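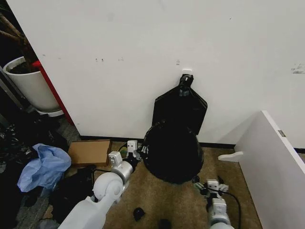

The break-in at Stumingate arcade in Felport has now been reported in four places, and the four accounts disagree on how the intruder got in. The first police statement said a unit had been "entered via the front". The local paper made this a smashed door. The residents' page made it a smashed window, and the arcade's own notice said only that there had been "an incident". All of them agree that stock was carried out in a bin bag. A black one, according to the appeal, and that narrows it very little: the bag on my wall hook is black, knotted at the neck, and bulges enough at the bottom to rest on the carpet, and from outside it could be holding paper or copper pipe. As an identifying detail in a witness appeal it is close to useless. The time, the direction of travel and the method of entry are better, and those are the three things I have tried to pin down.

I was not there. I rent a unit on the Palunstead side of the arcade, upstairs, and I came in the next morning to find tape across the lower walkway. What follows comes from the published statements, from a conversation with Manee Boonchu, whose shop it was, and from Witold Kubiak, who repaired the shutter. Both have read a draft and agreed to be named.

Method of entry

There was no smashed glass. The shop has a roller shutter in front of a glazed door. The shutter is a manual Gajewski with a steel curtain, a bottom rail and a bullet lock at each end of the rail. When the lock is closed, a pin passes through the rail into the guide channel. With both locks engaged the curtain can be bent but not easily raised. With one engaged, the free end can be levered upwards and the rail twists.

Witold found the left pin undamaged and the left guide unmarked. On the right the pin was bent and the hole in the guide had been pulled into an oval. His reading is that the left lock was not engaged at the time. The rail was lifted from the left, and the load went across to the right pin until it failed. He would expect marks at both ends if both locks had been closed.

Manee says the left lock had been stiff for months. The key turned but the pin did not always travel its full distance, and from the outside there is no way to see whether it has. She reported this to the managing agent in February and has the email. The reply said it had been passed on.

The glazed door behind the shutter has a latch and a deadlock. The deadlock was not thrown. This is common in the arcade, my own unit included until last week. People treat the shutter as the lock and the door as something to keep the draught out. The latch was slipped, and there is a small crescent of missing paint on the frame where something thin and stiff went in. So "entered via the front" is correct, if short. The glass is the same glass that was there before.

Time

The first statement gave a window from closing on the Friday to opening on the Saturday, 6/15/24. That is fourteen hours and is of no help to anyone trying to remember whether they saw something. The second statement cut it down to between 1am and 3am, and no reason was given.

The likely reason is the walkway lighting. The lower level is on motion sensors after midnight, and the controller keeps a log of each activation. I asked the agent whether the police had been given the log and was told they could not comment, but a neighbouring tenant was shown part of it while arguing about a service charge. It has two activations in that window and none on either side of it until the cleaners arrive. Two activations would fit one person arriving and leaving, or one person passing through twice. A sensor does not know which.

The lights stay on for 70 seconds after the last movement. The sensor covers the walkway and does not cover the inside of the shops, so a person working inside the unit would be in the dark once that had run out. I timed the lights with a watch on three evenings and got the same figure each time. I also stood still at the shutter for the whole period, and the lights went out on me. Someone crouched at the left end of that rail and not moving much would have been poorly lit, and perhaps not lit at all. The appeal asks whether anybody saw a person "under the lights". I would not rely on that.

Direction of travel

There are two ways out of the lower level at night. The Felport High Street gates are locked at eleven and were found locked. The steps up to Palunstead Road have a gate which is meant to be locked, and its closer has been weak since the winter. It swings to within a hand's width of shut and stops there. I would guess that this was the way in and the way out, and the police may think so as well, as the second appeal asks for doorbell footage from Palunstead Road only.

If you live between the steps and the bus stop and have a doorbell camera, please check how long it keeps recordings. Many delete after a fortnight or a month unless told otherwise. Save the clip to something else first, then report it.

What was taken

Manee repairs and sells small audio equipment. The items taken were two cassette recorders, a boxed turntable cartridge, some leads and the cash float. Her insurer has valued the lot at £779, excluding the shutter. The paper wrote "thousands", and I have asked for a correction. The recorders belonged to customers, so they do not count as stock under her policy and are being handled as a separate claim with its own form. If you have goods in for repair at a small shop, it is worth asking how they are covered, and the answer may be that they are not.

She had the serial numbers of both recorders written on the repair tickets. The police have those, and so do the two second-hand shops in Felport.

Current state

The shutter has been fitted with a new bottom rail and a new pair of bullet locks. Witold has also put a paint mark on the pins, so that the colour disappears when the pin is fully home. It can be checked with a torch from outside in a few seconds. He did mine as well while he was there, and my right-hand pin was 6 mm short of full travel. I had been locking up that way every night.

The agent has not yet answered my question about the gate closer. I have written again, with the date of the first email at the top. There has been no arrest as far as I know, and the appeal is still open.

Comments are on but moderated. Please do not post names or descriptions of people you think might have done it. Send those to the police.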